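About Us
Home | About | Visit | Open Days | Contact

Stiton is a training school for people who will work next to robots. We teach kitchen staff, hospital porters, packing crews and the technicians who look after the machines. We are based in Kneath, in a former bus depot on the river side of town, and we run a smaller teaching room in Claltiscombe.

We began with one short course for canteen staff whose employer was planning to bring in an automated dish line. Most of them had never stood near a robot arm and had been given a safety leaflet and not much else. We took them through how the machine stops, how it is taught a task, and what to do when it puts something in the wrong place. That course still runs. It now takes 12 people at a time.

What we teach

Our courses last from one day to 16 weeks. The short ones are for people who share a room with the equipment and need to know how to work around it. The long one is for technicians and covers wiring, grippers, cameras, calibration and writing up faults. All of our courses are taught in person. We do not offer an online version.

Open days

We hold an open day every August and smaller visits through the year for employers and school groups. Visitors watch the same tasks our students work on. The one people ask for most is table clearing, where a two-armed robot sorts what is left after a meal. Dishes and utensils go in the rack and trash stays apart from them. It is a slow job to watch and a good one for showing what is hard about handling ordinary objects. Bowls sit inside the reach of both arms, wrappers crumple, and food gets everywhere.
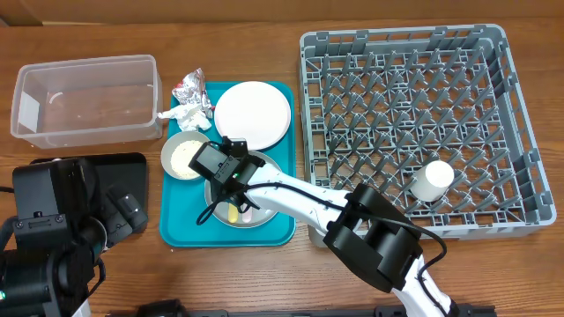
Khôi Hoàng: I came to the open day expecting something quicker. I run a cafeteria and my dishwashing crew would have had that tray done before the arm picked its first bowl. But the instructor let us ask anything, including what it costs when it breaks, and she answered. I would have liked more time on cleaning the grippers, as that is what my people will be stuck doing.

We have had the same request from other visitors, and gripper cleaning is now part of every demonstration. Allow an extra 40 minutes if you want to stay for it.

The demonstrations are run by our own instructors on equipment the students use. We do not rehearse a special version for guests. If an arm drops a fork, the instructor stops, talks through what went wrong and starts again. Employers have told us this is more use to them than a finished video.

Clearing is taught in stages. Students start with plates, which stand up in the rack and are fairly forgiving. Cups and bowls come next. Utensils are harder, and loose food such as rice is the hardest thing we put on the table. Foil and tissue go in the trash group, and students learn early that thin paper catches on things.
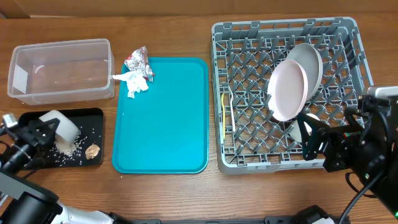 Châu Quan
Head of Demonstrations and Visits

Our staff

Our instructors come from maintenance, catering and manufacturing. All of them have worked in the kind of place our students come from. Technician students spend 2 days a week with a partner employer during the second half of their course. Our longest partnership is with Ternska, which runs staff kitchens and takes students on placement each term.

Visiting us

Group visits are free for schools. Employers pay a small charge that goes toward parts. Please wear closed shoes and tie back long hair. Visitors stand behind the yellow line while the arms are powered, and bags are left in the lockers by the front desk. The demonstration room is on the ground floor and has step-free access from the parking lot.

To book, use the form on the Visit page and tell us what kind of work your group does. We will pick the tasks to match.

Page last updated 19 May 2026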